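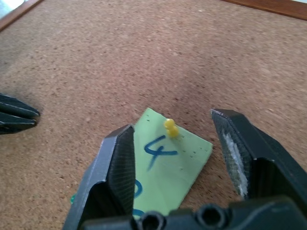
Kieran Dolan asks that every Cluden notice board be laid flat and checked before any hanging work begins. This section applies from July 20, 2020.

4.2 Preparing the board

1. Clear a table larger than the board.
2. Lay the board flat, cork side up.

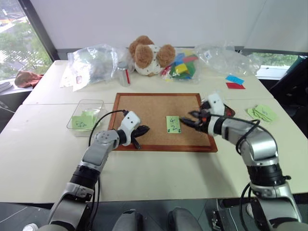

Figure 1. Framed cork board flat on a white table.

3. Tighten the four corner screws by hand.

CAUTION: Do not use a power driver.

4. Mark the wall 81 inches above the floor.

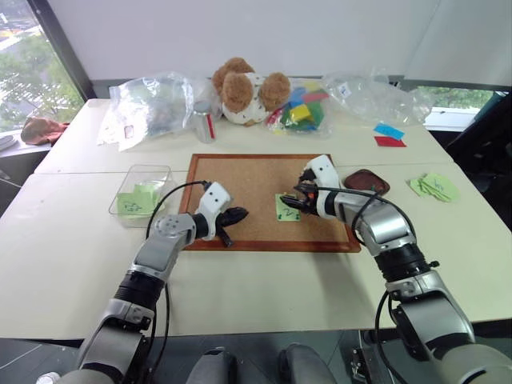

Figure 2. Board with light green note.

NOTE: Order spare hangers as part 2866.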